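Packing and Maintaining a School or Work Backpack

The following guidance has been prepared for households in the Vudlow service area and replaces the sheet distributed in January. It applies to ordinary fabric backpacks with one main compartment and a zipper closure.

Emptying the bag

A backpack in daily use should be emptied completely at least once a week. Residents are advised to work at a table of comfortable height, with the bag laid on its back and the main zipper opened as far as it will travel. Loose papers should be sorted at once into those to be kept, signed or recycled. Crumbs and grit collect in the bottom seams and may be removed with a dry brush or the crevice tool of a vacuum cleaner.

Cleaning

Most fabric bags should not be put through the dryer. Marks may be treated with a cloth, lukewarm water and a small amount of mild dish soap, after which the bag is hung upside down with every pocket open. The colour of the lining should be tested first in an inside corner -- dark dyes can run.

Zippers

A stiff zipper can often be freed by rubbing a graphite pencil or a plain candle along the closed teeth. Fabric caught in the slider should be eased out sideways while the slider is moved back. Forcing the pull will bend the slider.

Packing books and papers

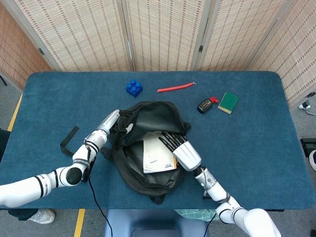
Heavy books belong against the back panel, with their spines down. Thin booklets and notebooks bend easily and should travel between two firmer items or in a stiff folder. One hand should hold the rim of the opening while the other guides the booklet in, so that its corners do not catch on the zipper. Drink bottles are to be carried in an outside pocket wherever one is provided. Straps should be tightened after packing -- a full bag sits lower than an empty one.

Inquiries: Imogen Inskip, Household Guidance, Vudlow | Last reviewed April 7, 2026 | Back to top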